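From: Haruto Koyama
To: Skimville stores list
Date: May 23, 2019
Subject: Re: Bins for the Undelden shelves

> Did the blue bins go up in the end, or are we still using cardboard?
> I have 38 bags of fixings to put away and would like to know
> which shelf is mine before I bring them over.
> Aoki

They are up. The bins are on the metal shelving by the wall, open side up, and you can start bringing things whenever you like. 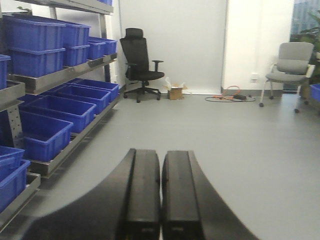
Upper and middle shelves, blue bins in rows of four.

Please use the middle shelf for fixings. Heavy bags go in the front bin, the lighter ones further back — you will have to reach past the others to get at the last one, so keep that for things we hardly touch. The upper shelf is for Jurell's cable and the spare hinges.

I would rather we didn't tip loose screws straight in. Leave them bagged, with the size written on the bag. Last November we spent 2 evenings sorting a mixed box and I don't want to do it again.

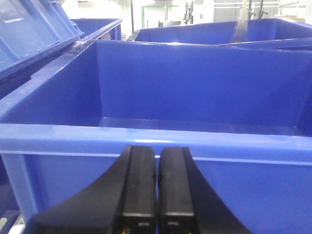
One of the bins, nothing in it yet.

The inside is one open space, so if you want small sizes kept apart you will need to bring tubs to stand in it. Labels are still to do. I'll put them on the front, below the rim, once we know what is going where.

Haruto

Comments

jurell: Cable is fine on the upper shelf. Will bring it over with the hinges.

Aoki: Thanks, middle shelf it is. I have some old margarine tubs that might do.

pt_north: Could the labels be big enough to read without glasses please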